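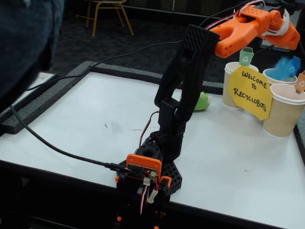 Polyxeni Michailidis
Reviews editor, small machines and home workshop

Tolero desktop arm kit: long-term review

My mother has a rule about washing up, which is that whoever cooked gets to sit down, and I have been trying for most of my adult life to find a way round it that doesn't involve learning to cook. So when the Tolero arm arrived in July, in a box small enough to go under the stairs, I'll admit my hopes were higher than they had any right to be. I didn't expect it to do the dishes. I did think it might sort the recycling, a job I dislike almost as much and which seems, on paper, to be well within reach of a small robot with a gripper on the end.

If you haven't met this sort of kit before, it is a small arm made of 3D-printed parts, black and orange in our case, with hobby servos at the joints and a little control board in an orange housing at the front of the base. You plug it into a computer with a USB cable, teach it what you want by moving it through the job over and over, and then let it have a go by itself. Ours cost 300 pounds with the parts already printed. If you have your own printer, or a friend with one who owes you a favour, you can buy just the servos and the board and save yourself a fair bit.

Building it took me two evenings and a Saturday's worth of patience, though my colleague Sherif Zaki put a second one together in a single afternoon and was rather smug over his tea. The instructions are good up to the elbow and then become, shall we say, trusting. There is a page where you are told to route the cables "as convenient", and I'd have liked somebody to tell me what convenient looked like. You'll see wires running down the arm and a bunch of them hanging under the board at the front, and although I have got used to that look (I've even grown fond of it), I would not want it anywhere near a toddler or a cat. Buy some cable ties. Buy more than you think!

The job I set it was sorting bits of rubbish into paper cups, the ribbed takeaway kind, with little recycling tags stuck in to mark them. My nephew lettered a yellow sign for the front that says WELCOME TO RECYCLOBOTS, and after that there was no question of calling the project anything else. The idea is simple enough: crumpled paper in one cup, other odds and ends in another, and the arm decides which is which. I kept the pieces light and soft, because I had already watched Sherif's arm try to lift a full tin of chickpeas and sag like a tired lily.

I recorded 50 demonstrations to begin with, which is what the Tolero booklet suggests, and I have to say the first evening was a thrill. It reached out, opened its jaws, picked up a ball of paper, swung over and let go. I shouted for the whole house to come and look. Then it did the same thing again with no ball of paper in its jaws at all, very carefully, and released nothing into the cup with every sign of satisfaction, and the house went back to the television.

That is the trouble in a nutshell, really. The arm is lovely at the middle of a job and hopeless at noticing the beginning and the end. If the paper slips out on the way up, it carries on regardless. If you nudge a cup a hand's width to the side, it will still aim at where the cup used to be. More demonstrations do help, and I got as far as 171 before my wrist complained, by which time it could cope with the cups being moved a little and with most of the colours I tried. Our usual test is a long unattended run, and out of 753 attempts across the month it put the right thing in the right cup a bit more than half the time. I found that impressive and disappointing in the same breath. A child of four would be better at it, but a child of four would also have wandered off by the tenth go, so perhaps it evens out.

I rang Rasmus Rimkutė, who looks after packing at a firm that sends out tea and biscuits by post, because I wanted to know whether I was being unfair. They have a much bigger and far more expensive arm from Inari at the end of one of their lines, and all it does is lift cartons of one size on to a pallet. "It's brilliant, and it's brilliant because we never let anything surprise it," he told me. The mixed orders, where somebody wants two tins and a bag and a mug, are still packed by people, and he doesn't see that changing soon. That cheered me up, oddly. If the grown-up version needs its world kept so tidy, then my little one is allowed to fumble a crisp packet.

Now, some practical things. The gripper is the best part of the kit. It's an angular orange thing, with rows of small holes in the sides that I first took for decoration, and they have been very handy for fixing things to. The jaws close evenly and hold soft material well, though smooth, hard objects tend to squirt out sideways. Work on a pale, plain surface if you can, preferably one with a raised edge, as dropped things do roll and you will spend less of your evening under the table. The lighting matters more than I'd have believed. Everything I taught it after supper went to pieces by ten in the morning, when the sun came round, and I ended up drawing the curtains like somebody hiding from the rent man.

Noise is fair: a sort of grumbling whirr, quieter than my fridge. The shoulder servo gets warm after a long session and I would give it a rest now and again. One servo did fail on me, in the wrist, and Tolero posted a new one without any fuss, so full marks there. The software is less friendly. It assumes you are happy typing commands, and if you aren't, you'll need a patient person nearby. I had Sherif, who is patient when bribed.

I did also have a short go with the Letix arm, which costs a good deal more and comes ready built. It's steadier and prettier, and its cables are all tucked inside, but it made just the same sort of mistakes with my cups. Save your money unless you really can't face the screwdriver.

So, can it do a chore yet? Not one I'd leave it alone with. I still sort the recycling myself, and it takes me less time than switching the arm on. But as a way to learn how these machines see a job, and how much we do with our hands without giving it a thought, it has been the most enjoyable thing I've had on the table all year, and I shan't be sending it back until they ask twice.

Good for: patient tinkerers, school clubs, anyone with a nephew
Less good for: people who want the bins done
Our rating: four out of five as a kit, two out of five as a housemate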